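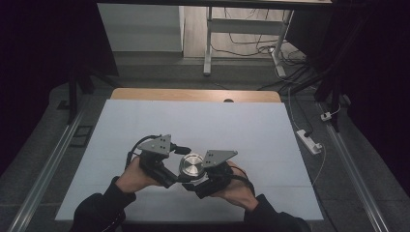

Hakus stellt Lackierbereiche in Melis auf explosionsgeschützte LED-Leuchten um

Melis – Der Leuchtenhersteller Hakus hat von der Drostow GmbH den Auftrag erhalten, die Beleuchtung in den Lackier- und Abfüllbereichen des Werks Melis zu erneuern. Vorgesehen sind 169 Langfeldleuchten der Baureihe Keseck in explosionsgeschützter Ausführung. Sie ersetzen Leuchten mit Leuchtstofflampen, deren Vorschaltgeräte nicht mehr als Ersatzteil lieferbar sind. Die Montage beginnt im September und erfolgt abschnittsweise bei laufendem Betrieb der Nachbarhallen.

Die Leuchten sind für den Einsatz in Zone 1 und Zone 21 ausgelegt. Das Gehäuse besteht aus seewasserbeständigem Aluminiumguss, die Abdeckung aus gehärtetem Borosilikatglas. Je Leuchte gibt der Hersteller eine Leistungsaufnahme von 58 Watt an. Das Betriebsgerät sitzt in einer eigenen, druckfest gekapselten Kammer und kann getauscht werden, ohne dass der Lichtraum geöffnet wird. Die Durchgangsverdrahtung ist werkseitig vorbereitet, Leitungseinführungen sind an beiden Stirnseiten vorhanden.

Den Ausschlag gab nach Angaben von Drostow der Wartungsaufwand. Ein Teil der alten Leuchten hängt über den Tauchbecken und ist nur mit Gerüst zugänglich; für jeden Lampenwechsel muss die Linie stillgesetzt und der Bereich freigemessen werden. »Die Lampe selbst war der kleinste Posten«, sagt Mirko Fontana, Leiter der Elektrotechnik am Standort. Im vergangenen Jahr seien über 2.000 Arbeitsstunden auf die Instandhaltung der Beleuchtung und die zugehörigen Freigaben entfallen.

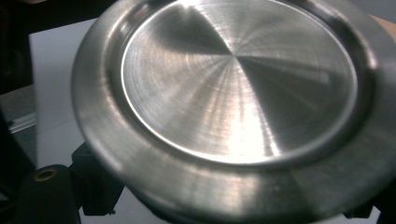 Die vorhandenen Tragschienen bleiben bestehen. Hakus liefert dafür Adapterbügel, mit denen die neuen Gehäuse an den alten Befestigungspunkten aufgenommen werden. Neu verlegt werden dagegen die Zuleitungen in der Abfüllung. Bei der Bestandsaufnahme hatte sich gezeigt, dass mehrere Kabelverschraubungen nicht zum verwendeten Leitungsdurchmesser passten. Die betroffenen Stromkreise werden vor dem Leuchtentausch abgeschaltet und einzeln geprüft.

Für die Notbeleuchtung sind Ausführungen mit integriertem Akku vorgesehen. Der Funktionstest läuft automatisch um 5 Uhr, vor Beginn der Frühschicht. Die Meldungen gehen auf die vorhandene Leittechnik. Eine Dimmung über das Bussystem ist vorbereitet, wird aber zunächst nicht in Betrieb genommen.
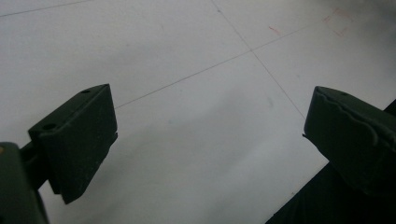

An den Sichtprüfplätzen hinter der Trocknung gelten abweichende Anforderungen. Hier verlangt die Ausschreibung eine Beleuchtungsstärke von 900 Lux auf der Prüffläche und eine blendfreie Anordnung der Leuchten. Neben dem Mittelwert wird der Schattenverlauf bewertet. Auf einem matten, hell grauweißen Untergrund zeichnet er sich gut ab, im Bild als breite, weiche Abdunklung zwischen den beiden dunkelgrünen Greiferfingern. Harte Schattenkanten sollen an den Prüfplätzen vermieden werden, da sie Läufer und Einschlüsse im Lack verdecken können. Hakus setzt dort eine Variante mit satinierter Abdeckung ein.

Die Abnahme umfasst eine Beleuchtungsmessung im eingeschwungenen Zustand und die Erstprüfung der Anlage durch eine befähigte Person. Zuständig auf Seiten des Herstellers ist Thulani Pillay. Die Altleuchten werden getrennt nach Lampen, Vorschaltgeräten und Gehäusen entsorgt. Über einen Folgeauftrag für das Lösemittellager will Drostow nach der Abnahme des ersten Bauabschnitts entscheiden.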